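Fundar Pull-Out Station
Arm-assisted put-away for staff kitchens and shared pantries

Product page last revised 11/5/20

Overview

The Fundar Pull-Out Station is a black, single-arm unit for putting away and retrieving crockery and cutlery in fitted base cabinets. It is intended for workplace kitchens where the same cabinets are opened many times in a shift and where low storage accounts for most of the bending. Fundar supplies the arm, the wrist camera, the control software and the site set-up. The cabinets remain those of the customer.

The station does not wash, dry or inspect. It works between the rack and the drawer, and it works at one drawer at a time.

What the unit does

The arm reaches down into an open pull-out basket, grips an item by its rim or handle and places it in, or takes it out of, a taught position. Positions are taught by a member of staff guiding the arm by hand and confirming each point on the panel. Up to 101 positions can be stored per site. A position may be a fixed place, such as the left side of a utensil tray, or an area within which the software chooses a free spot.

Small parts are found with the wrist camera. Bowls, cups and wooden tools are handled singly. Cutlery is picked singly from a tray and cannot be lifted as a bundle.

What changes for kitchen staff

The first full installation was at the Kongkaew canteen, where two kitchen assistants share the put-away work. Before the station, each assistant finished the shift with a period of stooping at the base units. That period is now split. The arm takes the low baskets; the assistants take the wall shelves, the glassware and anything heavy or sharp.

Nantana Kongkaew, who manages the canteen, gives this account: "The shift did not get shorter. We moved the time. They do the stock sheet and the fridge check while the arm is at the drawers, and before that those two jobs were done by whoever stayed late."

Some tasks are new. Someone has to leave the drawer fully open, keep the floor beside it clear and deal with a stopped cycle. At Kongkaew this is a named duty, written on the rota, and it passes between the two assistants. Boonsong Phetsri, the senior of the two, asked for the stop alert to be a light as well as a tone, as the extraction fan covers the tone. The light is now fitted as standard.

Fundar advises customers to settle the following with staff before delivery:

Who may teach and delete positions.
Who is called when a cycle stops, and what they are expected to do before calling Fundar.
Which items stay with people. Kitchen knives should always be on this list.
How time released from put-away is to be used, and whether job descriptions need to be amended.

Sites that leave these points until after installation tend to have the arm switched off during busy periods — usually by people who have not been shown how to clear a stop.

Cabinet requirements

The station is suited to full-extension pull-outs with open wire baskets. Solid-sided drawers can be used but reduce the range of approach angles. The drawer front must stay in position without being held. Soft-close runners are acceptable.

Worktops may overhang the cabinet, provided the basket comes clear of the overhang when extended. Corner runs are supported. In a corner, the arm should stand on the side away from the main walkway, so that a person can still reach the basket from the other side.

Utensil trays should be rigid and should not slide about in the basket. Fundar can supply Jenel tray clips for this purpose. Long items such as chopsticks and spoon handles may rest at an angle across the tray, but their ends must not hang below the basket, where they can catch on the runner as the drawer closes.

Working position at a corner pull-out, with the drawer open and the arm on the left:

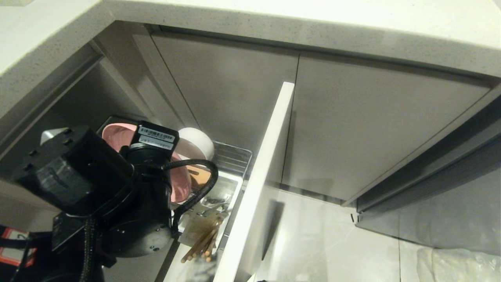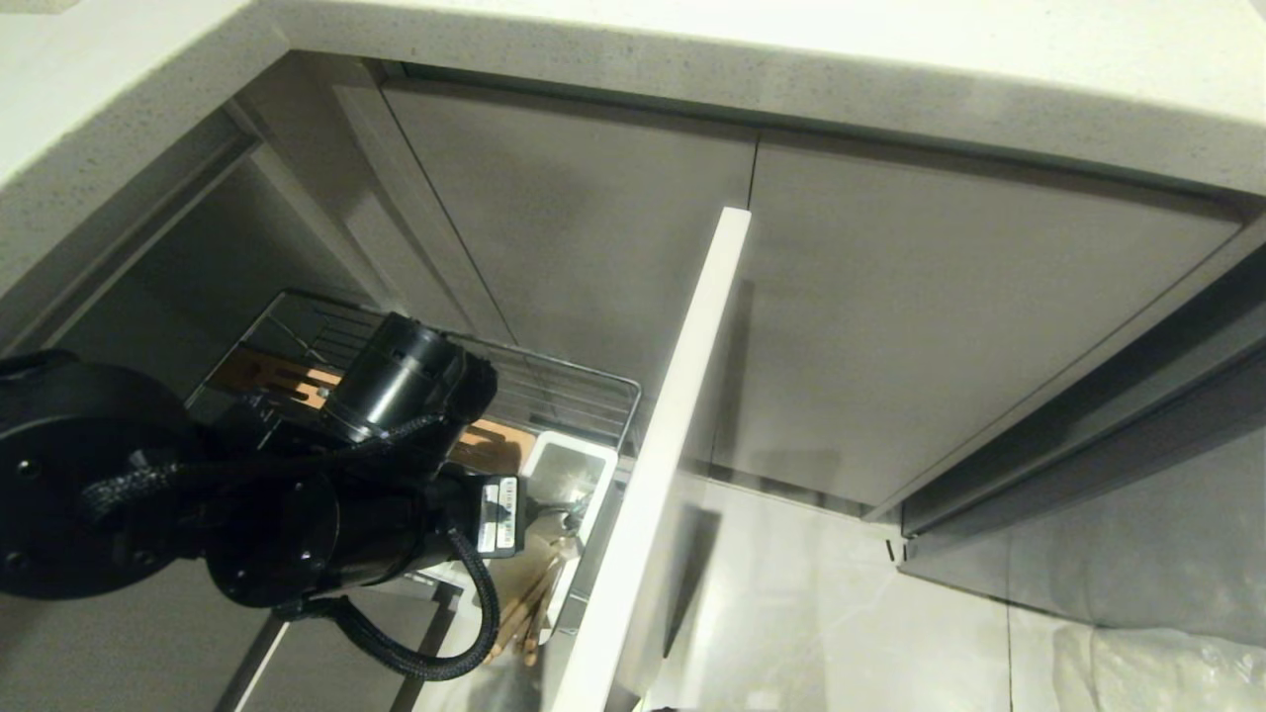 Installation and training

Set-up takes 2 days. The first is used for mounting, cable routing and the reach check. The second is used for teaching positions with the staff who will work beside the unit. Training is given at the cabinet, in groups of no more than 6, and is led by Maeve Coughlan or Jirayu Kongkaew.

Each trainee stops the arm, clears a dropped item, re-teaches one position and restarts the cycle. A site is not signed off until every person on the put-away rota has completed all four tasks.

Cable loops at the wrist and the lower joint must be left slack enough for the full range of movement. They should not be tied back to the basket rails or to the cabinet side.

Care

Wipe the arm housing with a damp cloth. Do not spray it. Keep the labels on the wrist section readable, as the service desk will ask for the number when a fault is reported. Check the gripper pads for cuts at the start of each week and replace them in pairs.

Options

Prorkance scheduling link: passes cycle times to the site rota, so that put-away does not overlap with cleaning of the floor.
Second pad set, for glazed bowls.
Jenel tray clips, pack of 2.

Ordering

Orders require a cabinet drawing or a site visit. Site visits are arranged through Kanyarat Nuchit at the Fundar sales office. Installations requested for September should be booked early, as training places are limited in that month.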